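Budget season, again

Right. Quick one as I've got the figures due and I've been meaning to write this up for weeks. Several people asked what we're spending on and why it isn't simply "more arms". So, the long answer, typed fast.

Background for anyone new. I do the equipment planning for a small robot lab at Standbridge. Four benches, one storeroom, one very slow lift. Tidying and shelf work mostly: pick it up, put it where it lives, do it again. I came to it from ordering stationery and chairs and I still think that was better training than anything else.

What I asked for in February: money for spare finger pads, a second cabinet, a proper stock of small objects, and a service plan. What I was asked back: why do you need a service plan if nothing is broken. Sigh.

So, spares first. Pads are the bit that touches everything and they are the bit I'd budget for before anything clever. They wear, they pick up muck, someone catches one on a shelf edge. I want two sets in the drawer per gripper and a third on order. Eglė Liepiņa thinks three is greedy. Eglė has not had to ring a supplier and be told six weeks. I have.

Screws too. Boring. Buy the spare screws when you buy the gripper, same order, same delivery charge. And the right hex keys, more than one set, tied to the bench with string if you have to. We lost a whole afternoon to a missing hex key last year and I costed it out of spite. Would have paid for a box of them.

Then the objects. This is the line that always gets cut because it looks silly on a form. Pens, cables, plastic tubs, bags of bits. "Can't you bring things from home?" No. Well, we did, and then they went home again, and the following week nothing matched what we'd done before. Nilmini Gamage now keeps a list of every single thing that goes in a cabinet, and when something dries up or cracks we replace it with the same thing. Same make, same colour if we can get it. Markers especially. They're cheap but we get through them and a marker with its cap missing is a different job altogether. 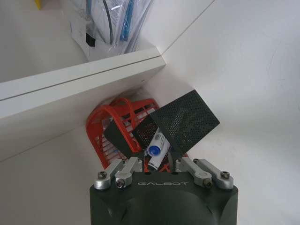

Marker and basket, lower shelf. Packets are on the shelf above.

Baskets I've changed my mind on. I used to buy plain solid boxes because they were cheap and stacked well. Sarmīte Lepik talked me into the slatted sort with a handle, on the grounds that this is what people really have in their cupboards, and fine, she was right. They cost more and don't stack as nicely. Still going on the list. If you are planning for shelf work get your containers from an ordinary homeware shop and not a lab catalogue, where the same basket is four times the price and beige.

Cabinets. We have one good white one and it is always booked. I want a second, identical. Not a nicer one, not one with glass doors (Baiba, I know). White is a pain to keep clean but it was what we could get and now everything is set up for it, so white it stays. I've put down 2000 for the cabinet, fitting, and getting somebody to fix it to the wall properly. The cabinet itself is much the smallest part of that. Delivery up to our floor is the killer.

Quotes. Got one from Hoekstra and one from Dolura, for the service plan and the spares together. Hoekstra came back quickly, two pages, clear, and I understood all of it. Dolura was cheaper on paper but the visits were extra and so was the travel and there was a line called "sundry attendance" which I've asked about twice. Still waiting. Besside said they'd quote and then didn't. Going with Hoekstra unless something odd happens.

Things I forgot last time and have put in this time:

Insurance for kit out on loan.
Shelving for the packaging, as you need the original boxes if anything goes back.
Cleaning stuff. Cloths mainly.
An hour a week of someone's time to put everything back. It is work so it should be in the budget as work. Baiba Avotiņš has been doing it for nothing and that has to stop.

That last one is the one I'll fight for. You can buy a lovely bit of kit and then find there's no hours left for anyone to run it, and I've seen that in two places now. People before arms, basically. I put it at the top of the form this year in the hope that whoever does the cutting starts from the bottom.

Laimutė Lukoševičius has asked for a contingency line as well, which I'd normally add at the end and lose straight away. She wants it split by bench so it's harder to take in one go. Sneaky. Doing it.

What I'm not asking for: another arm. We could fill it maybe half the week, and it'd need its own cabinet, its own objects and its own drawer of spares. Ask me next year.

Form goes in tonight if the portal lets me, it threw me out twice yesterday and ate the attachements. If anyone has a spreadsheet for tracking consumables that isn't horible, please send it over. Mine has 70 rows and three of them say "misc".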